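Duplex unit jams after firmware update

zisov_25
Office printer, duplex tray jams every 9 pages or so since the update. Single sided fine. Cleaned the rollers, no luck

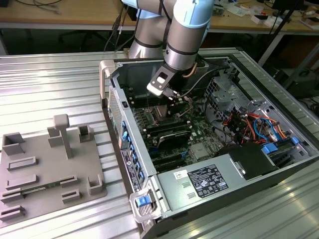 paper is plain, 25 sheets loaded at most. Any ideas?

Urby
Roll the firmware back. Same thing at our Vustport office 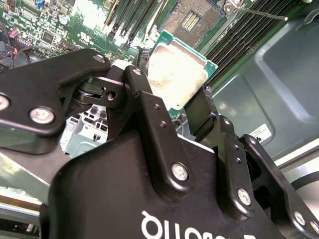 Re: Duplex unit jams

suryani_w
Disagree – firmware doesnt jam paper. Check the rear flap, ours sat 2 mm open

Urby
then why did mine stop after the rollback?

zisov_25
Flap was shut. Trying teh rollback tonight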